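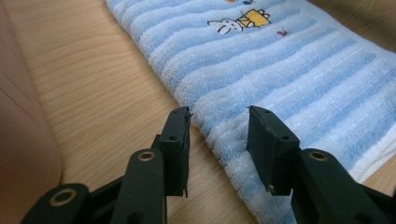
Veronica Rusu
Community member, Laundry and Linen section

Small towels with embroidery – how to fold them so they stay flat?

Hello everyone. I have a set of small terry towels for my daughter, and the one in the photo is her favorite. It is light blue with wavy stripes, and near one end there is a little embroidered white rabbit with long ears, next to something yellow which my daughter says is a castle. I say it is a crown. There is a tiny bug too, red and purple.

My problem is the folding. I fold the towel in half, then in half again, and the folded edge becomes very thick and round, like a roll of bread. When I put one towel on top of another, the pile leans to one side and after one day it is falling inside the cupboard. The shelf is from the Stesberg series and it is only 30 cm deep, so I cannot lay the towels open.

The second thing is the embroidery. On another towel from the same set, the cloth pulled together around the stitches and now there are small wrinkles which do not go away. I wash at 60 degrees, with the bed sheets, and I use softener from Fandley. I dry them in the machine until the end of the program.

I would like to know how you fold such towels, and if it is possible to save the wrinkled one. I have an iron but I never used it on terry. Thank you in advance and sorry for my English.

Valentin Pană
Member, 315 posts

Hello Veronica,

I worked several years in the laundry of a small hotel, so I will try to help you with both things.

First the folding. When you fold in half and again in half, all the layers finish at the same place and the fold is thick. Please try to fold in thirds along the long side. Put the towel on a table with the embroidered side down, smooth it with your palms from the center to the outside, and bring the left third over the middle. Then bring the right third over it. Now you have a long strip. Fold this strip in half, or in thirds also if your shelf is short, and you can turn it so the rabbit is looking up. Do not press the fold hard with the hand, the loops will only stand up again. It is better to lay a pile of towels under something flat for one night, for example a big book.

In the cupboard, put the round fold to the front and change nothing in this direction. Some people turn every second towel to make the pile level. With thin towels it works, but with terry I did not like it, because you take one and the next one comes out with it. I would keep no more than 4 in one pile.

Now the wrinkles. Very often the thread of the embroidery and the cotton do not shrink the same. The cotton becomes smaller and the thread stays as it was, or the opposite, and the cloth around it pulls. I would look at the care label and wash cooler if it permits. Take the towel from the dryer when it is still a little damp, pull it gently by the corners – never by the embroidery – and let it finish on a rack.

For the wrinkled towel: make it damp, lay it face down on a second thick towel, and iron only the back of the embroidered place with the heat which the label allows. Lift and put down the iron, do not push it. It will be better, but I cannot promise it will be like new.

About the softener, I would leave it out for some washes. The terry takes water better without it, this is my experience.

Fismont_home
New member

just roll them. I roll everything and put it in a basket, no problems

Comments

Veronica Rusu: Thank you very much Valentin! I folded in thirds yesterday evening and the pile is standing. The ironing I will try when I have a towel which is thick enough to put under. Rolling is a nice idea also but my shelf is low and I have no place for a basket.

melnyk_m: For me the thirds did not work with the big bath towels, only with the small ones. Has somebody another method for the big ones?

Valentin Pană: For bath towels fold first in half by the length, then in thirds from the short side. The shelf must be deeper, of course.

melnyk_m: Ok, I will measure. And I think it is a castle.

Contact us | Terms of use | © Melnyk Home Help Community | Back to top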